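Progress report on the Skistora reading room
For: Rizwan Chaudhry, Finside Small Grants
From: Ivone Nogueira, project lead
Period covered: April through July

Dear Rizwan,

Thank you for your patience with this one. I know I promised it before the summer, and then the rug order went sideways and I wanted to be able to tell you how that ended before I wrote. It ended fine, and there is more on it further down. On the whole the room is in good shape, and I think you will be pleased when you come up and see it.

Where we are overall

When you visited in the spring, the room was still mostly boxes and a very tired sofa. Since then we have cleared it, had the walls painted, put in the first set of shelves and dressed the windows. People have been using it in the mornings already, before it was properly ready, and I didn't have the heart to send them away. Mrs. Mihăilă from the language class came in while the paint smell was still strong and read a whole newspaper standing up.

The parts still open are the lamps, the second set of shelves and the sign for the door. None of these holds up the rest, but I would like all of it done before the evenings get dark early, when we expect the room to be busiest.

The window and the curtains

This was the piece you asked about most, so I will give it a bit more space than it perhaps deserves. The window is the reason we wanted this room in the first place. We are high enough up that you look down on the street and out over the city, and on a bright day the light pours in. It is lovely for about half the people who use the room. The other half have told us, kindly but firmly, that they can't read a page in it.

Our first plan was blinds. We got two quotes, and both were more than we had set aside for the whole window. A blind also takes the view away completely once it is down, and several of our regulars come up here for the view as much as the books. So we went with sheer curtains from Festik. They are pale, they let the daylight through, and you can still make out the buildings behind them in a soft, blurry sort of way. I was worried they would look like a dentist's waiting room, but they have an open, linen-like weave that gives them some life when the sun is behind them.

The sill was the other job. It is wood, with a warm brown finish, and it goes well with the dark window frames, so we decided to keep it as it was and spend nothing on it beyond a good cleaning. There had been talk of a row of potted plants along it. I have asked everyone to hold off until the fall, as I would like the curtains to be able to move freely, and I have seen what a watering can does to a finished sill.

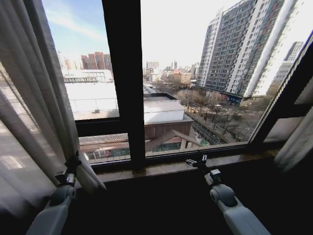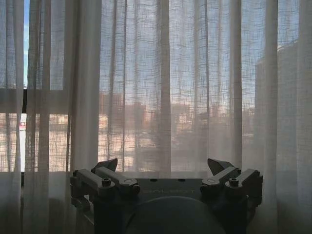

The shelves and books

The first set of shelves is up along the inside wall and holds most of the general collection. We had a great many donations after the notice went out in May — far more than we could take, and a fair number of them were old computer manuals. Sorting took most of that month. What we kept is mainly novels, local history, cookbooks and a good children's section, and we passed the rest along to the thrift store on the ground floor, who were very gracious about it.

The second set of shelves is ordered. It was meant to come with the first, but the supplier sent the wrong depth and we sent it back. They have not charged us for the return. I would rather wait for the right ones than have books hanging over the edge.

The rug

I said I would come back to this. The one we ordered arrived in the wrong color, a sort of mustard that made the whole room look ill. The replacement took five weeks and is a plain blue-gray, and it has done wonders for the noise. You used to hear every chair leg in the hallway outside. I have asked for felt pads for the chairs as well, and those should finish the job.

Money

The grant for the room was $4,000, and we have spent 55 percent of it so far. The curtains came in under what we had planned, which made up for a little overspending on paint (the first coat was not enough, and I should have listened to the painter). What is left is set aside for the lamps, the second shelves and the door sign, and I am comfortable that it will cover them. Receipts are in the folder I shared with you in June. If any of them won't open, let me know and I will send paper copies.

Who is using the room

We had 40 people sign the guest book in July, and that is only the ones who stopped to sign. The mornings belong mostly to older neighbors and the language class. After lunch it is quieter, and then around four the school children come up, and it is not quiet at all. The children like the window seat best, or rather they like the place where we have told them a window seat might go one day. I'm not asking for money for that here, but I did want to mention it to you!

What comes next

Over the next few weeks we will choose the lamps. I have two in mind and would be glad of your opinion, as you were right about the wall color and I was wrong. After that come the shelves, and then the sign. I would also like to wash the curtains once before winter to see how the fabric holds up, and I will let you know how that goes in the next report.

Please do come by when you can. Mornings are best for the light.

With warm thanks,
Ivone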